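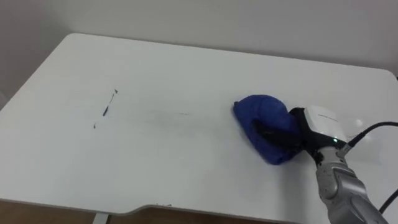

Search this site Enter keywords Go

Shared Kitchen Project: progress report to Khoury, October

Print this page | E-mail this page

Cleaning and surfaces

The main work this period was on the tables and how they are kept. The old tables at Plaker had worn badly at the corners and have been replaced with white ones with rounded corners. Marks show up on the white much sooner, and users now wipe up spills without being asked.

We have moved from paper towels to washable cloths. Blue is for tables only, and floor cloths are kept in a separate cupboard. We bought 50 blue cloths from Nulix at a cost of £249, which leaves £540 in the cleaning budget. The cloths are folded into a pad before use and turned when one side is dirty. They are soft and fluffy and pick up crumbs well, but they hold grease and need a hot wash.

The walls behind the tables have been painted pale grey. Splashes wipe off the new paint with a damp cloth.

Still to do

The Zando site has the new cloths but is still using its old tables. Delivery there has slipped twice. We would like to move 5 per cent of the furniture money to cover a second delivery charge, and ask for your agreement to this. Laundry is currently done at Plaker for both sites, and the bags are going over at 4 pm when the van is free.

Print this page | E-mail this page

Comments (3)

The tables are a big improvement. Could we have a hook for the cloths by the sink?

Blue cloths were on the floor again at Zando. Please put a sign up.

When is the next delivery date?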